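3.2 Handling of thin film before packing

Plastic film is usually treated in the packing literature as a finished product, with a thickness and a tensile strength. Much less has been written about the film as it lies on a work table, already creased and out of shape. Pawlak's earlier survey at Greltimine listed 681 packing tasks, and in 133 of them the longest single step was getting hold of the bag or sheet and finding its edge. We took that step as the subject of this section.

All sessions were held at the Clarnatberg site, on ordinary tables, with the kind of paper and tape a small packing room keeps on hand. Film was not flattened or cut to a standard size beforehand. We recorded 359 handling episodes and sorted them by the state of the film at the start: folded, loosely gathered, or crumpled. Crumpled film made up the largest group and is the one discussed below. In this group the layers cling to each other, and a fold picked up at one point may belong to either side of the bag. The creases also catch the light, so a bright line can be mistaken for an edge.

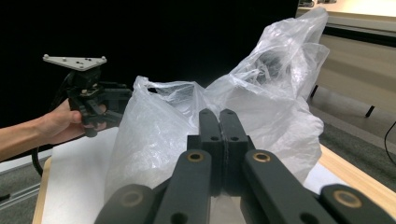
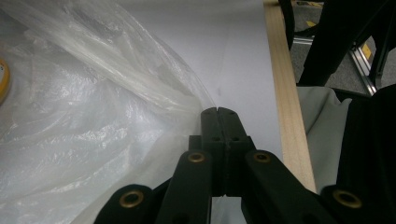
Figure 4. Crumpled, translucent plastic during the handling sessions.

How was an edge told apart from a crease? An edge was scored only when the film could be followed along it for 20 centimeters without the line running into another fold; anything shorter was scored as a crease.

Two of us, Trevor and Pawlak, scored the episodes separately and then went over the ones where we differed. Most of the differences came from gathered film, where a thick ridge of folds can hide the opening of a bag. For these we added a fourth label, "edge not found," and kept them out of the timing results in Section 4. The Badawi scale for surface disorder was tried as well, but it was written for cloth and gave nearly the same score to every piece of crumpled film, so we dropped it.

Film weight was not varied within a session. Heavier grades keep their creases in a different way and are left to the Gerkamer trials.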